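Shape-sorter robot cell in Flomdale gets its yearly tune-up

May 2018

I look after the little sorting cell at the Arnell workshop in Flomdale, and a bunch of you wrote in asking how the yearly tune-up goes. So, a quick update from my bench!

I always start with the bin. It gets wiped down, I go over the seams along the walls, and then the red shape-sorter block goes in and I bring the arm down slowly to see where the tip lands. We run at 30 percent speed for all of this (I learned that one the hard way back in August, when I chipped a gripper finger and Gökçe, our parts supplier, was out of them for weeks).

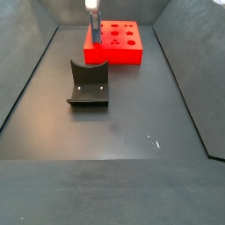

The gripper down at the left rear of the red block, with the black bracket standing in front.

Next is grip force, my favorite part. The test piece is a long blue-gray block and I want it straight up and down between the fingers. Too loose and it tilts, too tight and the fingers leave marks on it. I ended up at 60 on the controller, which is a bit lower than last year, and I'm blaming the new finger screws for that.

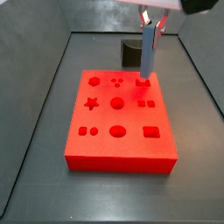
Test block held upright over the back right corner of the board.

The last job is the wrist camera. It runs on a package called Jultska, and after any change at the gripper the offsets have to be taught again. That means parking the block just over the board, saving the position, backing off and coming in again. I did 236 passes, spread over almost 200 minutes, with a sandwich somewhere in the middle. My notes from last year said to do the camera before the grip force, and I'm crossing that out in pen!

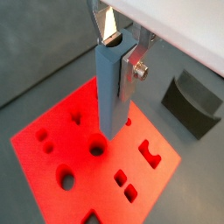 Wrist camera view, with the block hovering close to the large round hole.

The cell goes back on its normal schedule once I've typed the new offsets into the log and ordered a spare set of fingers.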